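Mon 4 June

Back in the Cosgate shed after a long weekend, and so glad to find the Tillthorpe flap hinge where we left it (wrapped in its towel, bless it). This is the one the owner brought over after his hard landing at Taststead in February, and I promised him we'd have an opinion on the crack before he spends money on a new wing skin.

Cleaned the lug twice with solvent, let it sit, then dye on for 13 minutes and developer over the top. The line comes up lovely and clear, 9 mm long, starting at the lower bolt hole and heading aft. A second, shorter one runs off the opposite side, which I hadn't expected at all! The bushing measures fine. Torque on the old bolt was 165 inch-pounds by the log, and I'd dearly like to know who wrote that down, as the Dissanayake manual is on the top shelf and I still haven't found the page.

To do: section the lug, polish, etch, and have a proper look for beach marks. I'm leaning toward fatigue that was there well before the landing.

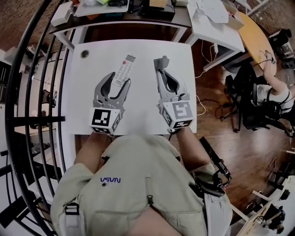 Elias Ghanem would hold off on sectioning until the owner has signed for it, and thinks the second crack could be an old forging lap.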